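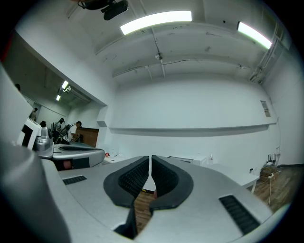 Re: [zasunham-rooms] The white room, lights and ledge

2/28/23

Dear all,

Thank you for the answers. I put my replies under the questions from Awwad, so it is easier to follow.

> From the Awwad group:
> We would like to use the white room in March for our
> drawing evenings. Is the light strong enough when it is
> dark outside? Can we put drawings on the long ledge, or
> is it too weak? And can we hang something from the
> pipe on the ceiling?

The light: I think it is strong enough. The fluorescent lights are bright, and the walls and ceiling are white, so they help very much. For drawing with soft shadows you will maybe want a lamp from the side also. Please bring your own, the one from Dinham must stay in Dinham.

The ledge: yes for paper and thin board. It runs along the back wall at a good height for looking while you stand. Please do not sit on it or put heavy books there. The repair last year cost us 473, and I do not wish to ask for this money again. Use no tape on the wall above it, the paint comes off with the tape.
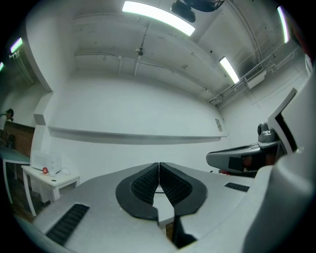 Some of the tables have a white top, and charcoal makes marks on it which are difficult to remove. Please cover it with paper before you begin. The brown floor is easier, a damp cloth is enough, but do not leave water standing on it.

The ceiling: I must say no. Please hang nothing from the pipes or from the metal duct. If you need to hang something, the room in Luron has proper hooks, and I can ask there for you.

One question from me. I have 58 sheets of gray card left from the winter course. Does somebody want them? Otherwise I will take them to Dinham when I go there next.

The key is in the same place as before. Please write to me, not to the whole list, which evenings you prefer.

With kind regards,
Dima Khasawneh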